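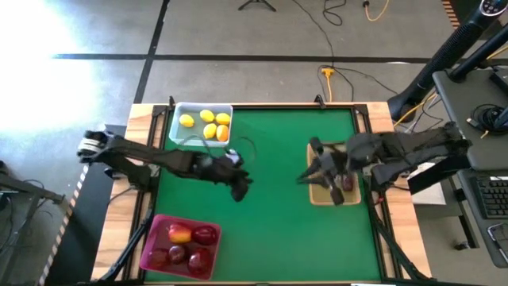
The two-armed fruit sorting bench at the Tirville shared workshop, with bins set out on the green work surface.

TIRVILLE WORKSHOP MEMBERS TO SHOW HOME-BUILT SORTING BENCH IN AUGUST

TIRVILLE - Members of the Tirville shared workshop are delighted to invite neighbors, families and anyone who has ever wondered what goes on behind our big doors to come and meet Rundudex, the two-armed bench that has taken up our evenings (and a good many suppers) for 118 work sessions now.

"We started with a plain bench and a lot of hope, and I must have redone the wiring more times than I'd like to tell my wife," said Donnie Drummond, who leads the build with Agnes Cairns.

Cairns is teaching the arms to move lemons and apples between bins, and she would dearly love company while she does it!

Doors open at 10 a.m. and admission is free. There is room for 100 guests, so please let Kirstin Ogilvie know at the front desk if you plan to come.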